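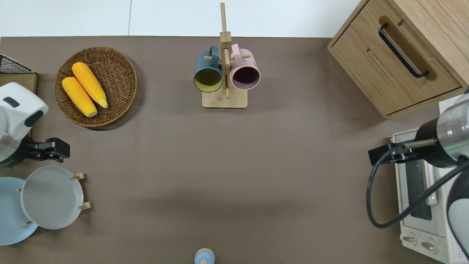
Tadstead Household Recipes, data card

Version 2

Tadstead is a collection of handwritten family recipes, typed out and put in one table. It has 549 recipes and 3963 ingredient lines. The recipes come from notebooks and loose cards which families in the Honness area lent to us for copying. All of them were returned.

Maintained by Charmaine Engelbrecht and Sunil Gunawardena. Typing and checking by Wilfredo Lumbao and Yaqin Yin.

What is in the files

recipes.csv has one row for each recipe: number, title as written, title in modern spelling, notebook code, and number of servings if the writer gave it.

ingredients.csv has one row for each ingredient line. The column "as_written" keeps the spelling of the notebook, also when it is clearly a mistake. The column "plain" is our reading of it.

steps.txt has the method of each recipe, separated by an empty line. Many writers gave no method at all, only a list and the word "bake". In these cases the entry is there but short.

Measures

We did not convert cups, spoons or "a piece like an egg" to grams. In version 1 we tried it for flour and butter and the results were not good, so the column was removed. If you need weights, please make your own table and tell us how you did it.

Oven heat is kept as words (slow, moderate, hot) when the notebook has words. 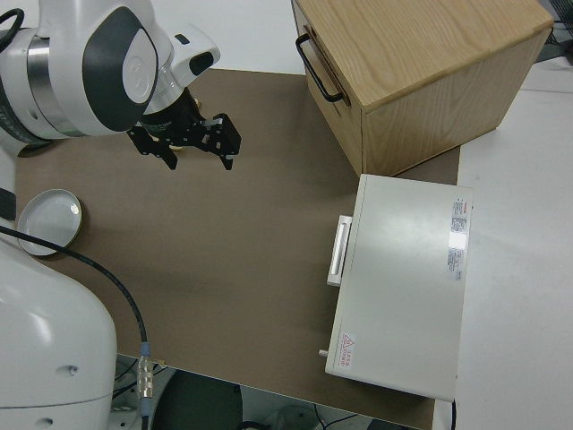 Work surface, July.

Known problems

In 246 recipes the year is missing and we did not guess it. Notebook F has water damage on the last pages, and unreadable words are marked with [?]. Some recipes appear in two notebooks with small changes. We kept both, because the changes can be of interest. Maize, mealies and corn are three different words in "as_written" but one word in "plain".

Names of private persons in titles were replaced by initials, except where the family asked us to keep them.

Use

You may use the files for study, teaching and cooking. For a printed book please write to us first. Please mention Tadstead and the version number.

Corrections

Send the recipe number, the line and your reading. Hendrik Radebe goes through the corrections every Tuesday, and accepted ones go into the next version.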